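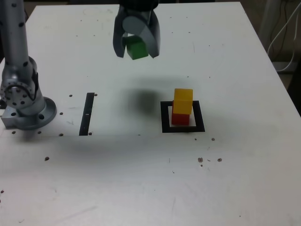 A green cube held above the table at the Prosbridge workshop, with red and yellow cubes stacked inside the taped square.

Prosbridge Workshop Opens Two-Arm Bench Project to Members

The Prosbridge shared workshop has opened its two-arm robot bench to the general membership, following a build period carried out by members in the evenings. The bench, known within the workshop as Ganen, is intended for small handling tasks such as sorting, placing and stacking. It may be reserved from April through the usual booking sheet at the front desk.

The project was led by Kirstin Farquharson, a longtime member who previously restored the workshop's milling machine. Design work for the base plates and brackets was shared with Donnie Paterson, who also prepared the wiring plan. Both will remain available to members during the first months of use.

The cost of the build, excluding the arms themselves, came to $2000. Of this amount, $900 was met from the workshop's equipment fund and the remainder from member contributions. The workshop wishes to thank the 123 members who took part in the vote on the project last winter.

Block stacking was chosen as the first exercise for the bench. Colored cubes are inexpensive, easy to replace and simple to tell apart, and the black tape on the tabletop gives members a fixed area in which to build. The task was also judged suitable for those who have completed the introductory course but have not yet written a program of their own.

"We wanted a first job that a new member could set up in one evening," Ms. Farquharson said. "The tape can be moved, the blocks can be swapped, and the program is short enough to read on one page."

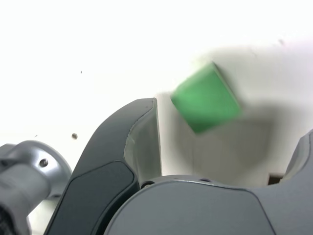

Gripper settings took up the largest share of the build period. Members compared several closing speeds and finger pad arrangements before agreeing on a common setup, and the results are recorded in the bench logbook. The fingers have a dark outer shell with a paler pad on the inner side, and it is the pad that members are asked to inspect before each session. A worn or dirty pad should be reported to the bench supervisor – it should not be cleaned with solvent. Mr. Paterson has written a short guide to the inspection, and a printed copy is kept with the logbook.

Control of the bench is handled by Agudelo, a program written at the workshop and shared with all members. A second program, Hereo, keeps a record of each run and is still being tested. Members who find errors in either program are asked to report them in writing.

Use of the bench is limited to persons aged 17 and over who have attended the safety briefing. Briefings last one hour and begin at 6:30 p.m. in the main hall. Places may be requested at the front desk or by e-mail to the workshop office.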